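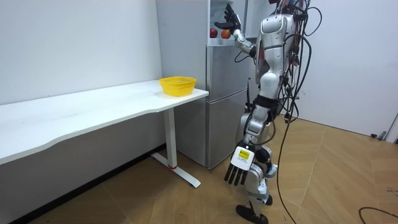 Keeping apples in the refrigerator

The keeping of apples in a domestic refrigerator is a form of household food storage, practised wherever people own both apples and a refrigerator and have not already filled the latter with something else. Its purpose is to slow the ripening of the fruit. Its more usual effect is to postpone the moment at which somebody has to eat it.

Background

An apple goes on living after it has been picked. It takes in oxygen, gives off carbon dioxide and water, and uses up its own sugars and acids as it does so. The warmer the room, the faster this happens. An apple left in a bowl near a radiator will turn soft and floury within a week or two, while the same apple kept cold may stay crisp for a month or more, depending on the variety and on how long it had been in storage before it reached the shop.

Before refrigerators were common, apples were kept in cellars, lofts, sheds and spare bedrooms, laid out on slatted trays or wrapped one by one in newspaper. The method worked well and made the spare bedroom smell of apples until spring, a feature on which guests were seldom consulted. Late varieties were preferred for the purpose, and some were thought barely fit to eat until they had been shut away for several weeks.

The household refrigerator took over much of this work without anyone formally deciding that it should. The fruit bowl survived as a rival method and is still favoured by people who like to see what they own.

Temperature and humidity

Apples keep best at a little above freezing, in moist air. Most domestic refrigerators are set between three and five degrees Celsius, which is colder than the apple strictly needs to remain edible and warmer than a commercial store would allow. Moisture is the greater difficulty. The air in a frost-free refrigerator is dry, and an apple kept on an open shelf will slowly lose water through its skin until it wrinkles. The wrinkled apple is perfectly sound and is almost always thrown away.

A loosely closed bag, or a drawer with its vent shut, reduces the loss. Washing is best left until the apple is about to be eaten, as water lying around the stalk encourages mould.

Freezing ruins the texture of a whole raw apple. Fruit pushed against the back wall of an over-keen refrigerator may freeze on one side only, producing an object that is half apple and half sponge. Cooked or sliced apple freezes well.

Ethylene

Ripening apples give off ethylene, a gas that hastens ripening and ageing in other produce. Lettuce develops brown spots, broccoli turns yellow, and carrots may become bitter. For this reason apples are best kept apart from leafy vegetables – advice that assumes a refrigerator with more drawers than most people have.

The effect can be put to use. A hard pear or an unripe avocado shut in a paper bag with an apple at room temperature will ripen sooner than it would alone, though the avocado retains its right to go from stone to mush overnight.

Shelf or drawer

The choice between the open shelf and the drawer is the chief point of disagreement in the field. The drawer is moister and protects the fruit from knocks. The shelf is drier but visible, and the visible apple is the one that gets eaten.

The household writer Sorcha Hayes, in her handbook The Kivine Book of the Larder, comes down firmly for the drawer and describes the shelf as "a display cabinet with a draught". Zainab Osagie took the opposite view in a column for the kitchen magazine Vondora, published on January 22, 2020. Her argument was that a slightly dull apple eaten on the day does more good than a crisp one discovered at Easter. She recorded the fate of 52 apples in her own kitchen and found the drawer well ahead on firmness and well behind on being remembered. Hayes replied in the May issue that the fault lay with the household. The matter has not been settled.

A compromise is to keep a small number on the shelf at eye level and the remainder in the drawer, moving fruit up as required. It is widely recommended and depends on somebody doing it.

Sorting

Bruised or cut apples should be used first. Damaged fruit gives off more ethylene and is open to rot, which spreads readily to whatever it touches, and the old remark about one bad apple is sound storage advice that has wandered into other subjects. Sound apples should be checked from time to time and set down gently, a bruise often taking a day or so to show.

Varieties differ. Thick-skinned late apples keep longest, while most early summer ones soften quickly however they are treated and are best eaten within days. Cooking apples generally keep well, and are frequently given the chance to prove it.

See also

Fruit bowl
Root cellar
Apple crumble
Salad drawer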